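How to Cut Your Weekly Meeting Down to 15 Minutes

I don't buy most meeting advice. At Skato we tried plenty of it and the calendar stayed full.
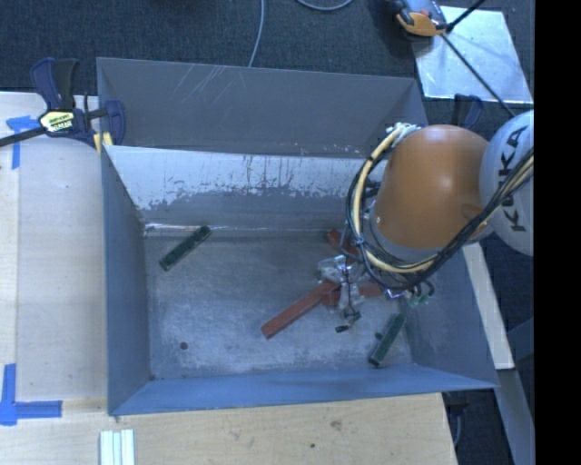
Step 1: Price it
Add up the hourly pay in the room. Ours came to nearly $200 a week, mostly for status updates.

Step 2: Drop the updates
Put them in a shared doc by noon. If people won't read it, I doubt they were listening before.

Step 3: Keep 4 topics at most
Each one needs a decision. "Discuss Drullen" doesn't count.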